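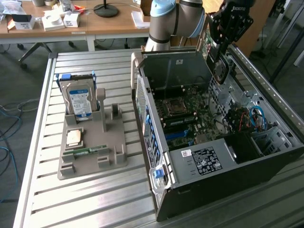

Unit 6: Putting the Parts Back into a Desktop Tower
Course handout, prepared by Valdis Butkienė
Hardware Basics, Ovedel Training Center, room 126

Before you start

Please read this handout before the practical hour. You have already taken a computer apart in Unit 5, so the names of the parts should be known to you. In this unit we go in the opposite direction. The work is slower, and I ask you not to hurry.

The tower lies on its side with the side panel off, so that the motherboard is flat in front of you and you look down on it. The parts wait in the gray tray on the left of the tower: the processor in the square recess, the memory stick in the long groove, and the hard drive standing up in its slot at the back, already in its blue caddy. Each part has its own place in the tray. If you take a part out and then change your mind, put it back in the same place.

The power cord must be out of the wall. Touch the bare metal of the case with your hand before you touch any part, and do it again each time you come back from your chair.

Words we use in this unit

Socket: the square place on the motherboard where the processor sits. It has a metal frame and a small lever on the side.

Heat spreader: the metal lid on top of the processor. You may touch it at the edges, but the bottom side you must not touch at all.

Slot: a long narrow connector. Memory slots and expansion slots look similar to beginners. In our towers the memory slots are dark and the expansion slots are blue.

Caddy: the plastic holder around the hard drive. It lets you push the drive into the case without screws.

SATA cable: the thin data cable to a drive. In our towers it is blue.

Part A. The processor

1. Lift the lever of the socket and open the metal frame.

2. Hold the processor by two opposite edges. Find the small mark in one corner and find the same mark on the socket. The two marks must meet.

3. Lower the processor straight down. It must lie flat by its own weight. Do not press. If it does not lie flat, lift it straight up and look again at the marks.

4. Close the frame and bring the lever down. Some force is normal at this moment, and students are often afraid of it. Ask the teacher if you are not sure.

We do not mount the cooler in this unit, therefore do not switch on the computer when you finish. The cooler and the thermal paste come in Unit 7.

Part B. The memory

1. Open the clips of the memory slot.

2. Look at the gold contacts of the stick. There is a notch in this row and it is not exactly in the middle. Turn the stick until the notch agrees with the key in the slot.

3. Put the stick in vertically and press with both thumbs, one at each end, until the clips close.

The most frequent mistake is that one end is in and the other end is not. Look along the stick from the side. The line between the stick and the slot should be equal everywhere.
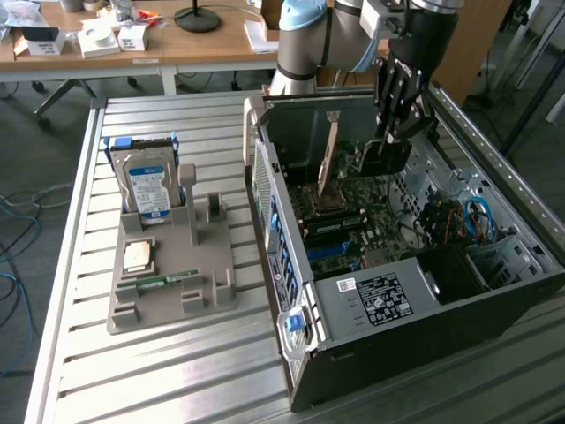 Part C. The hard drive

1. Take the drive by the sides of the caddy and not by the circuit board.

2. Before it goes in, move the cables away from the drive cage with your free hand. If a cable is caught behind the caddy, you will feel a soft resistance. Take the drive out and begin again.

3. Push the caddy in until both tabs are locked.

4. Connect the SATA cable first and the power cable second. Both connectors have the form of the letter L, so they go in only one way.

The power supply stays in the case during the whole unit. You do not need to loosen it. Read its label, however, because there is a question about it in the worksheet. Copy the output values from the label exactly as they are printed.

Time and marks

You have 20 minutes for Parts A, B and C together. The unit gives 17 points. Speed gives no extra points. A student who stops and asks does not lose any points, but a bent pin in the socket costs the whole of Part A.

Checklist before you call the teacher

Lever of the socket is down
Memory clips are closed at both ends
Caddy is locked and both drive cables are connected
No cable lies across the processor
The tray is empty

Reading for next time

Please read chapter 6 in the Zacharias workbook, only the pages about cooling. The notes of Vichien Wongsuwan on cable routing are in the course folder. They are short and I recommend them also to those who find this unit easy.

Worksheets go in the box by the door, with your name and bench number on the first page.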